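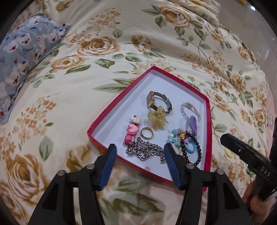

Stallow Extension Program, Household Robotics Group - Features

The jewelry lay scattered in a red box lid on a flowered bedspread, and two black grippers were going after it. Brenda Entwistle, who runs the open day at Stallow, told the visitors that sorting small things is the hardest chore her group has taken on. I believed her. I have a drawer at home that makes the same argument.

The grippers are held by people. The idea is that a person does the job with the same kind of fingers a robot would have, the motions are recorded, and a machine learns from the recordings. Entwistle says the group has collected 411 sessions for this one task. She calls the project Bogale. When I asked how many of those sessions a robot could repeat, she said that was a question for September.

It's a fair choice of test, I'll give them that. A heavy silver chain lies in loops between the ribbed blue pads of one gripper, and a chain has no handle and no fixed shape. Nearby there's a plain gold ring flat on the white floor of the lid, and a yellow claw clip resting over part of a watch. Pick up the wrong one first and you may be chasing the other across the bedding. The hair clip with the puffy pink heart looks easy next to those.

What bothered me was the word "autonomous" on the handout. It appeared 4 times on a single page, and the grippers I saw moving were moved by hands. Entwistle didn't dodge this. "We're at the teaching stage," she said. "The handout was written in Notden, by the people who write handouts."

A visitor from Pruncombe asked what a finished machine would cost, and was told it was too early. Another wanted to know if it could untangle a necklace. Also too early. We were given 40 minutes with the group and a good part of that went to questions of this kind, which were answered politely and with very few numbers.

The one target I did get is 72 percent: the share of pieces the group wants a robot to lift and set down in the right place without help. That leaves plenty on the bed. I'd want to know which pieces, too - a ring dropped behind a mattress is a different sort of failure from a hair tie.

Entwistle has invited us back to see the robot try it alone. I've said yes, and I've asked to bring my own drawer.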